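How to Sort and Store Small Things in Old Tins

Posted 1/31/20 by Wiebke Eichhorn

Most houses have a drawer full of small things that don't belong anywhere. Buttons, picture hooks, spare keys, fuses, the two screws left over from a shelf. A lidded metal tin is a good home for them, and most people already own a few. These are the steps I use. Plan on an evening if the drawer is a bad one.

What you need

A lidded tin, or several
A shallow tray with a rim
Small paper envelopes or zip bags
Masking tape and a pen
A soft cloth
Dish soap

Step 1: Clean the tin

Wash the body and the lid separately in warm water with a little dish soap. Don't scrub the outside with anything rough, as painted and lacquered finishes scratch easily. Dry both parts with the cloth right away, then leave them open on a towel overnight. Water sits in the rolled seam at the bottom and in the rim of the lid, and a tin that is closed damp will rust from the inside.

If the tin held tea or spices, put a spoonful of baking soda in it, close it and leave it for a few days. Wipe it out with a dry cloth.

Step 2: Check the lid

Run a finger along the rim of the body and feel for dents. A small one can be pushed back out with the handle of a wooden spoon. Go slowly and support the metal from the other side. The lid should go down all the way around without force. If it sticks, rub a candle stub along the rim.

Rounded rectangular tins are fussier than round ones. The lid goes on in two directions only, and if it is turned even slightly it will ride up at the corners. Line up the long sides first, then press down gently in the middle.
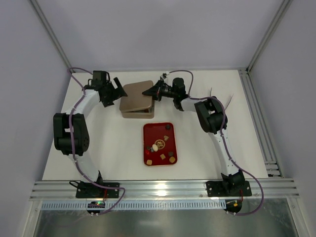

Step 3: Sort on a tray

Tip the contents of the drawer onto a tray, a little at a time. The rim keeps things from rolling away, and you can move the whole job off the table if you need the space. Make a pile for each kind of thing. Anything broken goes straight in the trash. Anything you can't identify goes in an envelope with the month written on it. Mine says May. If it is still sealed a year later, throw it out.

Step 4: Bag the smallest items

Loose screws and beads sink to the bottom and stay there. Put them in envelopes or bags, one kind to a bag, and write the size on the outside if you know it. Stand the bags upright like index cards. Bigger items can go in loose.

My neighbor Preben Kirkegaard keeps sewing pins in a tin with a magnet stuck under the lid. It works well, but keep magnets away from old mechanical watches.

Step 5: Fill and label

Fill the tin to three quarters. If it is any fuller, the lid starts to sit on the contents. Put heavy things in first and spread them out so the tin doesn't tip when you lift it.

Put a strip of masking tape on the body and write on that. Don't label the lid - lids get swapped, and then you are looking for fuses in the button tin.

Step 6: Choose a place

Keep the tins somewhere dry, at a height where you can see the labels. A bathroom is too damp and so are most cellars. Stack them 2 high at most if the lids are flat, and don't stack the ones with domed lids at all.

Batteries should not go in a metal tin. Keep those in their original packaging or in a plastic box.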